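Saturday sandwiches

21 Dec 2019

I have been on a sandwich kick ever since August, and I am so happy to report that it shows no sign of ending! Lunch used to be whatever I could eat standing up. Now I get everything chopped first, put on some music and build the thing properly.

My favorite discovery is purple cabbage. Shred it as thin as you can (a sharp knife is fine, I never bother with a grater) and it stays crunchy for days in the fridge. I keep it in the same box as the torn lettuce – one less lid to hunt for – and the colors together cheer me up every single time. 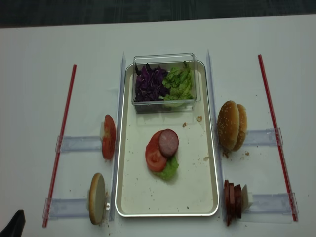
Lettuce, tomato, sausage so far. Cabbage and more greens waiting in the box.

I like the sausage right up against the tomato so the two flavors mix. My friend Oluf puts mustard between them, and I have to admit it's delicious. I'm still more of a butter person, on dark rye if the bakery in Movthorpe hasn't sold out.

Next weekend I want to try pickling some of the cabbage with a little apple. If you have a good recipe, please send it my way!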